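Home Data Chores Docs Contact

Bridureo Chores – README for the table-top part

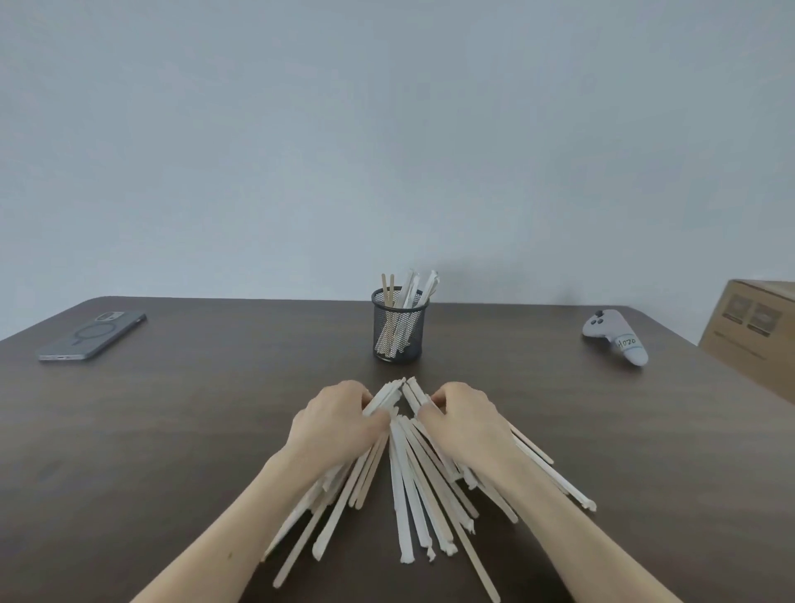
Category: Tidying / thin objects

The table-top part of Bridureo has 247 short recordings of people doing small jobs by hand. We collect them to ask one simple question: can a machine do this chore yet? For the stirrer task our answer is still no.

The task

Gather the loose wooden stirrers, some bare and some in paper sleeves, and stand them in the mesh pen holder. A person takes the pile between two hands and does not think about it. The arm we tested in Caldale could pick up a single bare stirrer from a clear table in 26 of 30 trials. From a mixed pile it did much worse. The sticks cross each other, the torn paper bends, and the fingers of the machine often close on 2 sticks when the plan was for one.

What is in the folder

- clips/ – the recordings, one file for each attempt
- labels.csv – start, end and result of each attempt
- notes.txt – remarks of the person who did the labels

Results are marked "done", "partly" or "failed". "Partly" means that at least one stirrer stayed on the table. Please do not join "partly" with "done" when you report numbers, as one group did with the first version.

Known problems

Other things may lie on the table during a recording. They have no labels. Paper sleeves are torn in different ways and we did not measure this. More than half of the recordings come from Clindberg, so the tables and the walls look very similar. A model trained only on this part will probably not work well in your kitchen.

The labels for Coman are not finished. I hope to add them in May.

Changes

March 17, 2020 – wrong end times corrected in labels.csv, section on known problems added.

Questions and corrections: Irina Bratu

Print this page | E-mail this page

© Bridureo | Contact | Back to top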